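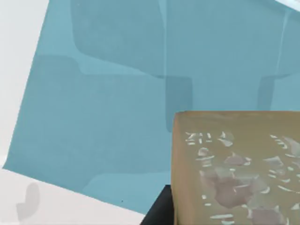
Ticket: wrist camera view goes dark in patches, arm misses the tray
Opened by: Lina Nasrallah, robotics club
Status: open, then sort of fixed, see below
Opened: 12/3/18

Hi all, me again (sorry Theophilus, I know you only just closed my last one!). We're trying to get the simulated pick and place going for the Majali round and the arm keeps putting the block down short of the blue panel. Picking up is lovely. Putting down is hopeless – 18 tries and 5 landed where they should.

What I've tried so far:

Restarted the simulator. No change.
Went back to the June version of the scene file. Slightly worse, if anything.
Swapped the block for the plain one from the Brutwood starter pack. Same misses, so I put ours back, it's much nicer to look at.
Turned the gripper speed down to 55. Slower misses!

My hunch is the shadows. There are big soft dark patches all over the blue and I think our edge finder is taking one of them for the edge of the panel. Kristaps thinks it's the camera offset and we have a small bet on.

Reply from Theophilus Appiah
Can you switch shadows off in the render settings and run the same script again? Don't touch the offset yet or we won't know which one did it. And please attach the log this time.

Reply from Lina
Done, log attached. With shadows off it got much better, but it's still a bit short every time, always by the same amount. So now I think Kristaps and I are both right, which is very annoying.

Reply from Kristaps Vaher
Told you. Line 18 in the camera config, the offset is still in the old units from before Munther changed everything over. I've put a corrected copy in the shared folder.

Reply from Lina
Ooh, that's got it! Ran it twice through with the new config and shadows off, no misses. With shadows back on it still goes wrong now and then, and the competition scene has them on, so could we leave this open please? I'll have a go at the threshold on Monday's branch and ask Rosaire if her team had the same trouble.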